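## 4 Drehständer aufstellen und bestücken

Dieser Abschnitt gilt für den Tischständer Plemel in Weiß, Artikelnummer 1042. Der Ständer wird in Einzelteilen geliefert und ohne Schrauben zusammengesteckt. Die Wandausführung Purves ist in Abschnitt 6 beschrieben.

### 4.1 Lieferumfang prüfen

Legen Sie alle Teile auf ein Tuch und vergleichen Sie sie mit der Packliste:

- Fußring mit Steckhülse
- Mittelstange, zweiteilig, Gesamtlänge 62 cm
- Hakenkranz oben
- Hakenkranz unten
- Beutel mit Schutzkappen und Filzpunkten

Fehlt ein Teil oder ist der Fußring verbogen, bauen Sie den Ständer nicht auf. Wenden Sie sich an den Ersatzteildienst von Navmont und geben Sie die Artikelnummer an.

### 4.2 Standort wählen

Der Ständer braucht eine ebene, feste Fläche. Geeignet sind Tische, Ladentheken und tiefe Regalböden.

1. Räumen Sie die Fläche so weit frei, dass der Fußring vollständig aufliegt.
2. Halten Sie Abstand zu Tischkanten und zu Kabeldurchlässen. Der Ring darf nicht über einer Öffnung stehen.
3. Wischen Sie die Tischplatte ab und lassen Sie sie trocknen.
4. Kleben Sie die Filzpunkte gleichmäßig verteilt unter den Ring, wenn die Oberfläche empfindlich ist.

> **Vorsicht:** Die Hakenspitzen zeigen schräg nach oben. Stellen Sie den Ständer nicht auf Augenhöhe von Kindern auf und beugen Sie sich beim Bestücken nicht über den oberen Kranz.

### 4.3 Zusammenstecken

1. Stecken Sie die beiden Hälften der Mittelstange zusammen, bis sie spürbar einrasten.
2. Setzen Sie die Stange senkrecht in die Hülse des Fußrings.
3. Schieben Sie den unteren Hakenkranz von oben auf und drehen Sie ihn im Uhrzeigersinn fest.
4. Setzen Sie den oberen Kranz auf. Ein kurzes Stück der Stange bleibt darüber frei, daran wird der Ständer später angehoben.
5. Ziehen Sie leicht an beiden Kränzen. Sitzt einer locker, lösen Sie ihn und wiederholen Sie den Schritt.

Die Schutzkappen sind nur für feine Strickwaren nötig. Für glatte Stoffe können sie im Beutel bleiben.

### 4.4 Bestücken

Beginnen Sie immer am unteren Kranz. Ein Ständer, der nur oben behängt ist, kippt leichter. Große Teile wie Hemden gehören nicht auf die Haken, hängen Sie sie getrennt auf.

1. Falten Sie das Teil der Länge nach, bis es schmaler ist als der Abstand zum nächsten Haken.
2. Führen Sie es von außen an den Haken und legen Sie es über die Spitze.
3. Lassen Sie los und prüfen Sie, ob es frei hängt.
4. Hängen Sie das nächste Teil an den gegenüberliegenden Haken, damit das Gewicht verteilt bleibt.
5. Ist der untere Kranz belegt, fahren Sie oben in gleicher Weise fort.
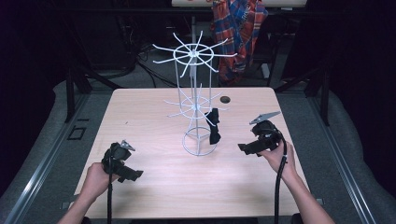

*Abb. 8: Ständer auf dem Tisch, am unteren Kranz rechts hängt ein dunkles, gefaltetes Stoffteil.*

Reicht ein Teil bis auf die Tischplatte, falten Sie es ein weiteres Mal. Stoff, der auf dem Fußring aufliegt, verrutscht beim Drehen und zieht die Nachbarteile mit. Leichte Knitterfalten hängen sich bei den meisten Geweben über Nacht aus.

> **Hinweis:** Pro Haken höchstens 128 g. Nasse Wäsche ist deutlich schwerer und darf nicht an den Ständer gehängt werden.

### 4.5 Abnehmen und umstellen

Zum Abnehmen heben Sie das Teil erst über die Hakenspitze und ziehen es dann nach außen weg. Nicht nach unten reißen — die Haken können sich verbiegen und lassen sich nur begrenzt zurückrichten.

Soll der Ständer an einen anderen Platz, gehen Sie so vor:

1. Nehmen Sie alle Teile vom oberen Kranz ab.
2. Fassen Sie mit einer Hand das freie Stangenende, mit der anderen den Fußring.
3. Heben Sie den Ständer gerade an und setzen Sie ihn am neuen Platz ab, ohne ihn über die Tischplatte zu schieben.

### 4.6 Pflege

Wischen Sie die Drähte mit einem weichen, leicht feuchten Tuch ab und trocknen Sie nach. Scheuermittel greifen die weiße Beschichtung an. Kleine Abplatzungen an den Hakenspitzen können mit dem Lackstift Follico ausgebessert werden (nicht im Lieferumfang). Der Lack muss vollständig ausgehärtet sein, bevor wieder Stoff daran hängt.

Prüfen Sie die Steckverbindungen nach jedem Umstellen.

Bearbeitung: Gregor Forsyth
Stand: 2026-04-21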